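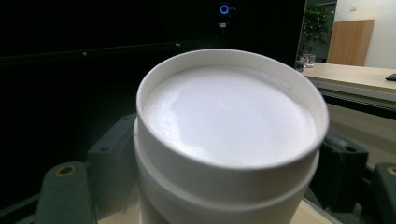

Valentin Jacquet would prefer that the word "quorum" were dropped from the discussion altogether, on the grounds that the Juvach regional assembly has no difficulty with its quorum and never has had. The difficulty, as he sees it, is with the way absent members are treated once a vote has been called, and the two matters are dealt with in separate chapters of the standing orders.

The assembly has 54 seats. An ordinary bill passes on a majority of the members voting. A smaller class of measures, known as reserved bills, needs 39 votes in favour, whatever the number of members in the chamber. Changes to district boundaries are reserved, as are transfers of powers between the region and its districts, and any amendment to the standing orders themselves.

"The threshold is a fixed number," Jacquet said. "It is written as a number in the statute. It does not move if a seat falls vacant, and it does not move if half the chamber is ill. Someone who stays at home has the same effect on a reserved bill as someone who turns up and votes against it."

That rule is the subject of a motion due for its second reading in September. The motion would allow a member who cannot attend to be paired with a member on the opposing side, with both names entered in the record and the threshold reduced by one for each registered pair. Jacquet spent several years in the assembly's drafting office and wrote the first version of the text. He no longer works for the assembly and spoke in a personal capacity on August 12, 2026, two weeks after the first reading.

Pairing exists in other legislatures, usually as an informal arrangement between party managers. Under such an arrangement the two absences cancel each other out, and the result of a simple majority vote is the same as it would have been with both members present. Jacquet said the informal version could not be carried over to reserved bills.

"With a simple majority you take one from each column and the difference stays the same. With a fixed threshold you take one from each column and the side in favour is one short of where it was. The side against has lost nothing, as its column was never being measured. So an informal pair on a reserved bill is a gift to the opponents, and the managers have always known that, and they don't offer them."

The text now before the assembly tries to correct this by arithmetic. If one pair is registered, the bill needs one vote fewer. Jacquet accepts that this is open to challenge. The statute gives the threshold as a number and the standing orders rank below the statute, so a measure passed on a reduced threshold could be taken to the regional court and set aside. His own draft placed the change in the statute. The version introduced by the procedure committee placed it in the standing orders.

Asked why the committee had moved it, he said the reason given in the explanatory note was speed. An amendment to the statute must go to the districts for comment before it can be put to a final vote. An amendment to the standing orders need not.

"I understand the reasoning. I think it is mistaken," he said. "The consultation would have taken them into next spring. A court case will take longer than that, and in the meantime every boundary change passed under the new rule has a question mark over it. You would have a district council holding meetings without being sure of where its district ends."

He had a particular case in mind. The proposed transfer of the eastern parishes from Skunditz to Hung has been put to the assembly twice and has failed on both occasions, each time with a clear majority of those present in favour. The district council in Hung supports the transfer. The council in Skunditz opposed it at first and has since agreed, subject to terms on the maintenance of the valley road. The bill is expected back before the chamber this winter, and it is widely assumed that the pairing motion is meant to help it through.

Jacquet declined to comment on the merits of the transfer. He did say that he regretted the connection. "A rule of procedure ought to be settled at a time when there is no bill waiting behind it. Members are reading the motion and thinking about Skunditz. Some of them will vote for it for that reason, others against it for the same reason, and the actual wording gets very little attention from either."

The wording has gaps, in his view. The motion does not say who decides whether an absence is genuine. It requires notice of a pair to be given "before the vote", without stating whether this means before the debate opens, before the question is put, or before the doors are closed. Under present practice those three moments may be several hours apart. Nor does it state what happens when a paired member arrives after all and wishes to vote.

"In my draft the pair lapsed and the threshold went back up," he said. "In the present text the point is left out. I asked about it and was told that the Speaker would rule. The Speaker would then be deciding the number of votes needed to pass a bill, while the bill is being voted on. I would not want to be put in that position and I doubt that the Speaker does."

He was less troubled by an objection raised on the first reading, that pairing would encourage members to stay away. Attendance at reserved votes is already published, and under the motion each registered pair would be printed beside the result. At present the record shows only that a member did not vote. It gives no indication of how the member would have voted, or whether the absence had been arranged.

"You would know more than you know today. I accept that it is a modest gain. Most people don't read the record, but the local papers do, and members are aware of it."

The motion also contains a provision on amendments, which Jacquet said had been added late and had little to do with the rest. It followed the debate on the Gromton waterways bill, when 400 amendments were tabled at second reading, many of them differing only in the name of a lock or a weir. The new provision would let the Speaker group amendments of identical effect and put them to a single vote. Members could still ask for one to be taken separately, provided they gave reasons in writing.

Jacquet supports the grouping power and would like to see it brought forward on its own. As drafted, it shares a clause with the notice period for pairs, so that members cannot vote for one and against the other unless the clause is first divided. A request to divide a clause must be tabled by the end of the committee stage. None had been tabled when he last looked.

On the likely result he would not be drawn, beyond pointing out that the motion is itself a reserved measure and will be decided under the existing rule. Its sponsors will need the full number in the chamber on the day. Members who are away will in effect be voting against a proposal to stop absences from counting as votes against, and several of those most often away are understood to be in favour.

"They will have to attend," he said.

If the motion fails, the standing orders prevent it from being introduced again in the same session. A bill to amend the statute would not be caught by that bar, and Jacquet said his original draft was still on file with the clerk, together with the consultation letter to the districts. The letter would need a new date and a corrected reference in its second paragraph.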